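Shopping bag

Print this page | E-mail this article

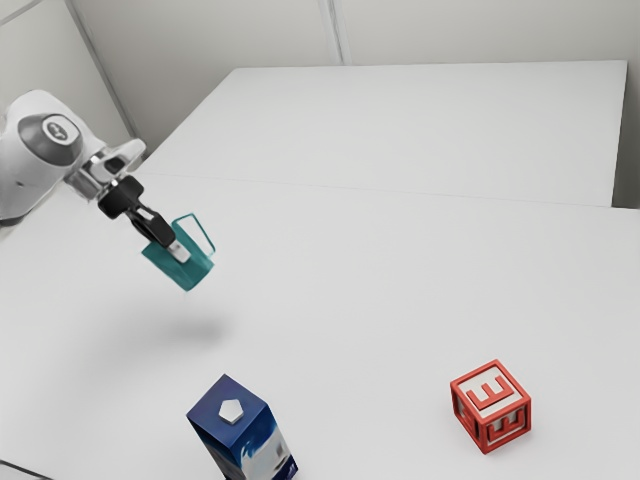 A teal shopping bag with flat sides and an open top.

A shopping bag is a medium-sized bag used by shoppers to carry home their purchases. Common materials are paper, plastic film, woven plastic and cotton. Single-use bags are given out or sold at the checkout, while reusable bags are made with heavier walls and stitched or welded handles.

Paper bags with a flat bottom stand upright when packed, and are often preferred for groceries. Plastic bags weigh less and resist rain, but tear easily at the handles. Cotton bags can be washed.

Many towns charge a fee for single-use bags. In Ornby, shops with more than six employees must list the fee on the receipt. The Kumsa market chain stopped offering thin plastic bags in June and now sells 3 sizes of reusable bag.

See also: Basket, Packaging, Tote bag

Contact us | Copyright Skamero Reference | Back to top

This site uses cookies. By continuing to browse you accept our cookie policy.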